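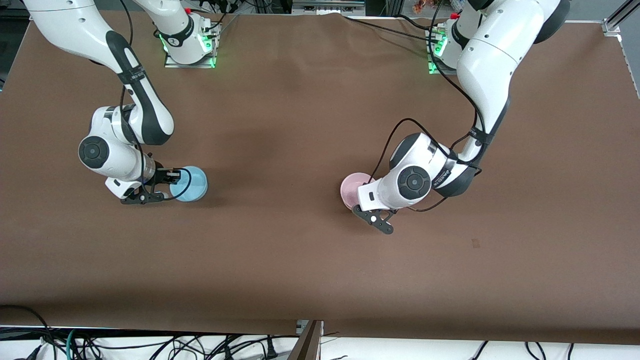 8/27/24 缝纫间记录

上午只干了两件事：改袖窿，修锁边机。先记袖窿。

亚麻连衣裙第二版样衣，Gunhild试穿，后背还是紧，抬手时腰线跟着往上跑。后片肩胛位置剪开，展开5毫米，前片不动。袖山吃势太多，昨晚疏缝拆了两遍，最后把袖山高降了一点，褶子基本没了。左袖比右袖顺，可能是我右边对位点画歪了，下次两片叠着一起打刀口，别再分开画。

领口贴边用了薄衬，烫完起泡。温度太高？还是衬没预缩？剪了两块小布头试：垫湿布压着烫的那块没事，直接推着烫的那块起泡。以后一律压烫，不准推。已经写在烫台边上了，Ewan你也看一眼。

锁边机：左针线老断。换针，没用。重新穿线，没用。最后发现是下弯针那根线从导线钩里跳出来了，穿线顺序不对，要先弯针后直针。说明书上写着，我没看。差动调到中间偏大一格，针织不起浪了，亚麻要记得调回来，不然边会缩。

线：Somix的米白快用完，还剩一个小轴。大轴Claseck颜色偏黄，日光下看得出来，只能锁里边，面上明线不要用。Mogens说下次订货一起订，我写在单子上了，深蓝也要，灰的不用，上次买的还没拆。

Cuesta那块格子布（做博客聚会的手提袋用的）：下水以后经向缩得厉害，纬向几乎没动。格子对不齐就是这个原因，不是裁歪。剩下的全部先下水再裁，不要省这一步。Vibeke已经裁好的16片先放着，量一下还能不能改成小号，不能就做里袋。

手提袋尺寸再确认一遍：带子长600毫米，两头各折进去打叉固定。袋口宽378，这个数是Ragnheiður按样品量的，含不含缝份没写！！问她。没问清楚之前不许裁面布。

拉链试了两种上法。先粘水溶双面胶再车，比珠针快，但是胶粘针，车一段就得擦。疏缝慢，效果最好。聚会上教新手的话用珠针就行，别搞胶，到时候一屋子人找我擦针。

Bullavstead那边场地的事，Vibeke在谈，桌子够，插座不够，要自己带拖线板。熨斗不能全开在一个插座上，二月那次跳闸跳了一下午，大家坐着聊天，袋子一个也没做完。

博客那篇法式缝教程还欠着。步骤写了一半：反面对反面先车窄的，修边，翻过来烫平，再正面对正面车一道包住。修边那步一定要强调，毛须会从缝里钻出来，我自己那件衬衫就是，现在还在拿小剪刀剪。留言里有人问弧线能不能用法式缝，缓的可以，袖窿我不推荐，厚。回一下人家，拖很久了。

待办：
问缝份（Ragnheiður）
后片纸样重新描一遍，旧的做废，划大叉，别又拿错
锁边机除毛，上油
剩下的格子布下水
裙摆挂一晚上再修，斜丝那边以经看得出往下掉了

扣眼没试。压脚找不到，Ewan是不是借走了？灰盒子里没有，针线抽屉也没有。找到放回灰盒子。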